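Progress report on the Pumeslow kitchen chores project
To: Euan Haldane, Kouris Fund
May 5, 2023

Hi Euan,

You asked for something shorter than the October report, and plainer too, so I'm going to try! The big question you gave us was whether a pair of arms can do the dull kitchen jobs well enough that a small café would want them. We've spent most of this period on dishes, because that's what the folks at Trasholm kept bringing up when we asked what they'd happily hand over.

We've now logged 710 attempts at putting a plate in the rack or taking one out. The plain white ones in a neat row are the easy end of it, and I've stopped worrying about them (mostly). The arms go in from the side, pinch the rim and lift, and they're decent at it as long as the spacing is even.
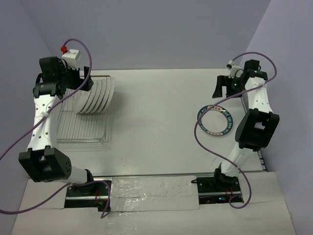

Could a café run its dish station on this today?
Not without a person standing there. The arms can handle a steady trickle of plates on a good day, but someone still has to step in when one gets dropped or wedged, and a lunch rush would swamp them.

So that's where we are on speed. A person at Trasholm clears a full rack while our setup is still thinking over its second plate. I'd love to tell you otherwise. We did shave a good bit off the pause before each grab, mainly by letting the wrist cameras do more of the looking, and I think there's more to get there.

Mixed loads have been my favorite part, and also the most annoying part. Once bowls are sharing the rack, there's a lot less room for fingers, and a plate has to come out at just the right tilt or it bumps something on the way. We ran 117 attempts with bowls and plates together and broke 2 plates, both on the same afternoon, and both while I was trying out a tighter grip that I've since dropped. 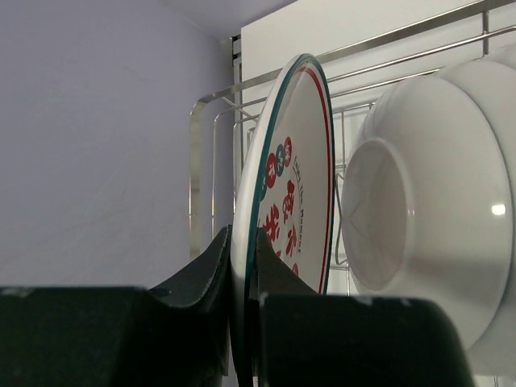

The grip setting we've gone back to is softer and slower, and it copes better with shiny rims. What it doesn't like is a heavy plate held low down, where the thing can swing a little. Flunumgate is making us a new set of fingertips with more give in them, and I'm hoping to have those fitted before your next visit.

Money is fine. We're a touch under on parts and a touch over on crockery. I'd like to move what's left of the travel line into the fingertips, if that's okay with you.

Next up is cups, then silverware, which I'm dreading. The target stays at over 100 mixed racks before we write anything up for the café people. Give me a call if you want the attempt logs, they're long but I can walk you through them.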